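Second arm, first budget

I put off writing up the numbers on the second cell because the numbers kept moving. They have stopped moving now, or at least I have stopped letting people move them, so I am putting the reasoning down while I still remember it.

Background for anyone who did not read the earlier posts. We refurbish servers. Units come in, get stripped, the parts get tested and sorted, and the good ones go back into a chassis. One arm has been on the bench at Nondinbridge since before I took over the equipment budget. It was bought by my predecessor on a single quote, with the gripper it was demonstrated with, and no line in the budget for anything that came after delivery. My job this year was to buy the second one for the Hirncombe building without doing that again.

The short version is that the arm was the easy part. Arm prices are easy to get and easy to compare. What took the time was everything that bolts to it, sits under it, or has to be rewritten when you change it.

The gripper

Our parts are awkward as a group. A processor is small, flat and square. A drive is a brick. A memory module is long and thin and wants to be held by its ends. A gripper stroke that is comfortable on the drive is a lot of travel to spend on the module, and fingertips thin enough to get down beside a processor in a tray pocket will flex when you ask them to carry a drive off center.

There are three ways to handle this: one gripper with compromise fingertips, one gripper with a set of fingertips swapped by hand between batches, or a tool changer with two grippers. I priced all of them. The tool changer is the correct engineering answer and it doubles the end-of-arm line, once you count the second gripper, the changer plates on both sides, the dock, and the cabling. Manual fingertips cost very little up front and then cost an operator's time at every batch change, which goes on a different budget and is therefore invisible to the person approving mine.

I went with manual fingertips for the first year and a reserved line for the changer in the second. The mounting plate is being drilled for the changer now. Drilling it later would mean taking the wrist apart and redoing the tool center point, and I have done that once.

Payload is worth a paragraph. The figure on the data sheet is for the arm flange. Subtract the gripper, the bracket, the camera if there is one, and the fasteners, and then look at how far the center of mass sits from the flange. We had plenty of margin on paper and a good deal less after the bracket was drawn. If you are buying for drives you will probably still be fine. If someone upstairs is already talking about lifting power supplies, get it in writing and size for it.

Trays and fixtures

I had budgeted trays as a consumable. This was wrong. A tray that a person uses can be sloppy, but a tray that an arm uses is a fixture, and it should be costed and drawn like one.

We use cut foam. It is cheap, it is kind to the parts, and it can be recut when the mix changes. It also compresses, and pocket walls wear at the corners where the fingers go in. Caldeira quoted us for foam and for machined plastic from the same drawing. The plastic lasts far longer and costs far more, and it commits you to a parts mix. I do not trust our parts mix to hold still past March, so foam it is, with spares ordered at the same time as the first set and a revision number on each one. The revision number was Leonie Halliday's request. She runs the bench, and she has been handed the old tray with the new program more than once.

Clearance around each pocket has to suit the fingers as well as the part. This sounds obvious. Our first drawing left room for the processor and none for the fingertips, and I approved it.

The quotes

We asked three integrators. One declined. One sent a price with no breakdown and did not add one when asked. Grotness sent nine pages with every bracket itemized, and they got the job. They were not the lowest. I can defend a quote I can read, and I can take things out of it, which I did: I removed their light curtain (we already had a scanner in stores), their pedestal (ours is heavier), and a software license for a vision package we were not going to use in year one.

Things that were missing from every quote, including the good one:

Spare fingertips.
A second cable set for the gripper. The cable is what fails.
Time for the risk assessment, ours and theirs.
A bench supply so the gripper can be tested off the arm.
Static control at the fingertips and the fixture. You would think this would be standard for anybody quoting on electronics work.
Operator hours for teaching.

The freight line on the final order was 2193 dollars, which I mention only because I had put down zero. The previous arm was collected by someone in a van.

Operator hours

The last item on that list deserves its own heading because it is the one I got most wrong. Teaching a pick into foam is slow. You jog in, you look at it from the side, you back out, you shave a bit off the approach, you save the waypoint, and you do it all again for the next pocket. Then you do the chassis end, where the openings in the sheet metal are less forgiving than foam and the fingers have less room to open.

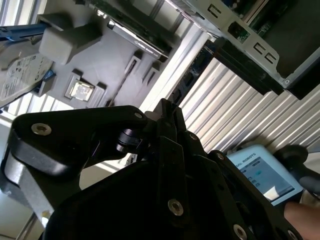 I had allowed two hours per part type. The log Cauã Amaral kept for the existing bench averages out at five, including the retries after a tray was moved. I used his number. It made the labor line in the budget larger than the gripper line, and it was the only line anyone in the review meeting wanted to argue about. The argument was that the operators would get faster. They will, somewhat, and then the parts mix will change and they will be teaching new pockets. I left it at five.

There are ways to bring it down. A located fixture plate with dowels means a tray goes back where it was, and the saved points stay good. Defining a feature frame on the tray corner means you reteach the corner and the rest follows, provided the pockets really are where the drawing says. A camera at the wrist can correct small offsets, at the price of lighting, calibration, and somebody who can maintain it. We are doing the first two at once. The dowel plate is the cheapest item on the order and I expect it to repay itself before anything else does.

One more point on pendants. If both cells are the same make and the same software version, a program can go across with the frames adjusted and an operator can walk from one to the other without thinking. I had a cheaper arm from another maker on the sheet for a while. The saving was real. It disappeared when I added training for a second interface and a second set of spares, and I took it off.

Where it ended up

The arm itself came to less than half of the total. End-of-arm tooling, fixtures, guarding and integration made up most of the rest, and labor for commissioning took what was left, plus a contingency I was told to halve and did halve. If you are starting from an arm price and want a project price, I would not use a multiplier. Write out the list and price each thing on it. The multiplier I had been given by a salesman would have left us short by the cost of the whole fixture package.

The order is in. Grotness want the final tray drawings before they cut the base plate, so the next job is getting Leonie and Cauã to agree on which way the memory modules face. I will post the fixture drawings when they are settled, with the finger clearances marked this time.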